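Court Interpreting Should Not Be Left to Software Alone
24 Oct 2018

Our county signed a one-year trial last August with a company called Odau, which makes a translation tool for courtrooms. The tool listens to the judge, turns the speech into text, and shows it on a tablet in another language. The county board approved it on the grounds that interpreters are expensive and hard to book. Both of those things are true. I still think the trial was set up badly, and I want to say why before it is renewed.

I worked as a clerk in the lower court for 9 years and now help people fill out forms at a legal aid desk two mornings a week. Most of the people I see are there for small matters. They have a traffic ticket, an unpaid fine, a landlord who wants them out, or a license that was suspended when they missed a date. They are not entitled to a lawyer in most of these cases. If they don't speak English well, the interpreter is often the only person in the room whose job is to make sure they follow what is going on.

An interpreter does more than swap words. When a judge says "Do you wish to be heard on that?" a good interpreter knows the person is being asked whether they want to speak. The tablet I watched in use gave a man a sentence that asked if his hearing was good. He said yes. The judge took that as a yes to the question he had asked, waited, heard nothing, and moved on. It was sorted out ten minutes later when his daughter came in from the hallway. It might easily not have been.

Wulan Siregar has interpreted Indonesian and Malay in this court for longer than I have known the building. She told me she is not against the tool. She uses one like it at home to check terms. Her complaint is that it has no way to raise its hand. If she misses a word, she stops the judge and asks. If the tablet misses a word, it guesses, and the guess looks the same on the screen as everything else.
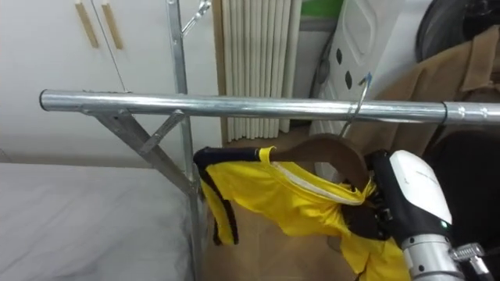 The money argument deserves a fair answer. Under the old system, a half-day booking cost the county almost 800 dollars once travel was added, and some of those bookings were for hearings that lasted under five minutes. A clerk would call three agencies, find someone two counties over, and then the case would be put off when a police officer didn't show up. I made those calls and I don't miss them. A person held in jail for an extra weekend while the court looks for a Tigrinya speaker has a real complaint too, and a tablet that works on the spot would do that person some good.

So I would keep the tool for certain things. It is fine for telling someone which room to go to, what time to return, or where to pay. It is fine at the front counter, where a mistake can be fixed by pointing. I would also let people use it to read notices that come in the mail, as long as the notice lists a phone number with a human at the other end.

I would not use it for anything that goes on the record. That means pleas, testimony, waivers of rights, and any agreement a person is asked to sign. The county's contract makes no such distinction. It says the tool may be used "where appropriate" and leaves that to each courtroom. I asked for the list of hearings where it was used in the first stretch of the trial and was given 41 of them. In 8, the person entered a plea. There was no audio saved in the second language for any of these, so there is no way to go back and check what the person was told.

That last part bothers me more than the errors. Human interpreters make errors as well. But they take an oath, they can be questioned, and a lawyer can raise a bad interpretation on appeal. With the tablet, all that is left is the English transcript, and the English transcript will look perfect.

Finlay Baird, who sits on the county board and voted for the trial, wrote in his newsletter that the critics are protecting jobs. Some are, and I don't see the shame in it. If the steady bookings go away, the interpreters will take hospital work instead, and the court will find none left for the trial that runs a week and needs two of them.

The renewal vote should come with three changes. Limit the tool in writing to matters off the record. Save the audio in both languages. And put a sign on the table, in the languages we see most, telling people they can ask for an interpreter in person and that asking won't be held against them. The county can afford a sign.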